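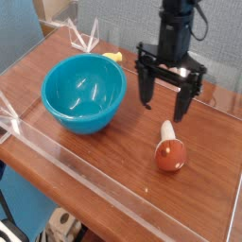 Slept badly, up before six, made the mistake of reading the news with my coffee. Drarel is buying Tilness. The whole studio, the engine, the back catalog, and the rights to Ugwu, which I have been playing in one form or another since it was a free download with two levels and no sound.

I read the announcement twice. It says the team will "keep its creative independence" and that players will "see no change in the short term." I have a folder of bookmarks from other sales with nearly the same wording in them, and I went back through a few of them over toast. In one case the short term was nine months. In another it was until the next earnings call. I would like to be wrong this time but I don't see what would make it different, except that I like these people's games more than I liked the others'.

The number everyone is passing around is 140 staff moving over. I can't find where it comes from. The announcement doesn't have it. One site got it from another site, and that one got it from a post that has since been edited. It might be right. It went into every headline by lunch anyway.

Things I wrote on the back of an envelope while I was supposed to be on a call:

Who owns the old map editor now? It was built by fans and then sort of adopted.
Does the Ugwu sequel still exist? It was shown once, for less than a minute, and all of it was a cutscene.
What happens to the people who paid early? Me, for one.
Why would Drarel want a slow game about river trading when everything else they sell has a season pass?

That last one bothers me most. A big company can buy a small one for the people, or the tools, or the name on the box. The statement talks about the name a lot. It talks about the people in one sentence, near the end, right before the part about forward-looking statements.

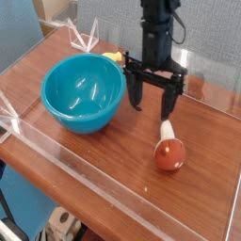

After work

Patch came down at 4 p.m., which I take to be a coincidence, though the forum doesn't. The notes list 12 fixes. I tried the ones I could try. The ferry no longer gets stuck under the bridge, good. The market prices are supposed to update overnight now and mine didn't. The save menu is "improved," meaning the buttons are bigger. There's also a new line on the start screen asking me to link an account, with a very small "not now" under it.

I said not now.

Played for an hour after that and it was still a good hour. I want to put that down because I know how I get. The rain on the upper river is still lovely, the old man at the lock still overcharges me, and I still pay him. Nothing in the game knows it has been sold.
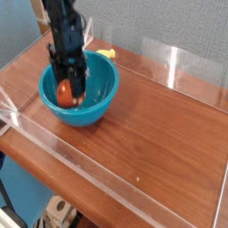
Then I went back to the forum, which I shouldn't have. Half the posts say the game is dead and the other half say a bigger budget means we finally get multiplayer. I don't believe either group. I never wanted multiplayer and I doubt the developers did, since every interview I saved has them politely changing the subject. As for dead, I've been told that about Ugwu every year and it has outlived three of my laptops.

One fellow claimed he has a cousin at Drarel and that the whole plan is a phone version. He had made his account that morning. He got more replies than anyone.

I did dig out my receipt for the early access pass. It promises "all future chapters" and names Tilness as the seller. I looked for anything about what happens if the seller changes and found a paragraph that I think says they can do what they like. I read it slowly and I still only think so. Sent a short question to support and got an automatic reply thanking me for my passion.
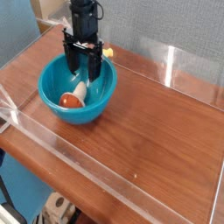 Virngate PC and Console Games Club

Meeting in the evening, and we were supposed to vote on what to play in July. We didn't get to it. Sivaprasad Pai had printed the announcement and gone over it with a yellow marker, and he wanted to send Drarel an open letter from the club. He thinks if enough clubs write, they'll have to say something on the record about the editor. I said they'd say something, sure – it would be a paragraph like the one he'd just marked up. He said that was no reason to keep quiet. Fair enough, I suppose. I signed it.

There is also a petition going around with 2,000 names on it. I didn't sign that one. It asks for the sale to be called off, and I can't picture the person at either company who would read it and change course.

We did agree to copy the old versions of Ugwu, the ones that never asked for a login, onto the club drive while they're still up on the Tilness site. Seven builds, if the list on the wiki is complete. I took the first three. The oldest has already downloaded and it opens fine, two levels and no sound.

Bed. The other two can run overnight.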